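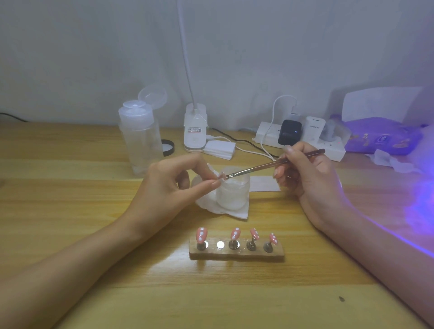

Clultton, September 18, 2024

Press-on sets: do you cure on the stand or wait until they're all painted?

brurisska_nails
Working on another coral set with the raised white dots down the middle. Four tips are up on the wood block and I've got the next one in my fingers over the jar. The question: do you finish each tip completely before it goes on the stand, or do you do all the color, then all the dots?

I've been going one at a time. My dots drift. By the end of a set they're either bigger or they've wandered off toward the cuticle like they had somewhere to be.

dotty_in_denial
All the color first, then all the dots, every time. Your hand gets into a rhythm on the dots and they match. If you stop to paint a base in between, you come back to the dotting with a different hand. I did it your way for my first 8 sets and gave them all to my sister, who has never complained because she has never worn them.

tackputty
Going to disagree. If you do all the dots in one go you get lazy around the pinky. I like one at a time, thumb first, while I still care.

Also, is that a frosted glass jar? I had one like it and switched to a shallow dish. You can't see how much is left in those things until you're scraping.

brurisska_nails
I like the jar. It's got a good rim for wiping the brush. It slides a bit on the desk so it lives on a tissue, and so does everything I drip.

oldgluepot
Put the cap back on your bottle.

brurisska_nails
Which one

oldgluepot
The tall one at the back with the flip top wide open. And there's a black lid lying on its side next to it. I've been doing nails for longer than I'd like to put in writing and I have knocked over every open container I ever owned, including one I was using as a warning to somebody else.

tackputty
There's hardly anything left in it. Let it live.

oldgluepot
That's how much was left in mine when it took the finish off my dresser.

jekdenfan500
Is the block from Jekden? I want a stand with a rough natural edge, and all I can find are the clear acrylic ones that look like a dentist's waiting room. Mine has magnets that give up if you breathe near them.

brurisska_nails
Not Jekden, I got it from a seller at the Tsegaye craft market in January. The little metal posts come off, so I can leave a spot free and work off the stand. They do lean. I've stopped fighting it.

dotty_in_denial
The leaning is your drift! If the tip's tilted when you dot it, you line the dots up with the desk and not with the nail. Use a blob of putty under each one and press it on straight. Or hold it in your hand for the dots and only park it afterward.

tackputty
Putty, yes. Obviously I would say that. But hold it in your hand for the dots? With nails that long? I'd be dotting my own thumb.

brurisska_nails
You get used to it. I pinch the tip at the sides and turn it to meet the brush. The painting part is fine. Picking a dropped one up off a flat desk is where I lose ten minutes and my good mood.

jekdenfan500
Slide it to the edge of the desk and let it fall into your palm. Or onto the carpet, where it will be found in 2,000 years by people with very small tools.

oldgluepot
Slide a card under it. You've got one right there behind the jar.

brurisska_nails
The card is for swatching, but okay, that's a decent idea.

dotty_in_denial
So which way are you doing the next set?

brurisska_nails
Color first, then dots, with putty. If they come out straight I'll say so. If they don't I'm going back to one at a time and blaming this thread.

tackputty
Thumb first, though.

dotty_in_denial
Pinky first. Get the miserable one out of the way.

oldgluepot
Did you close the bottle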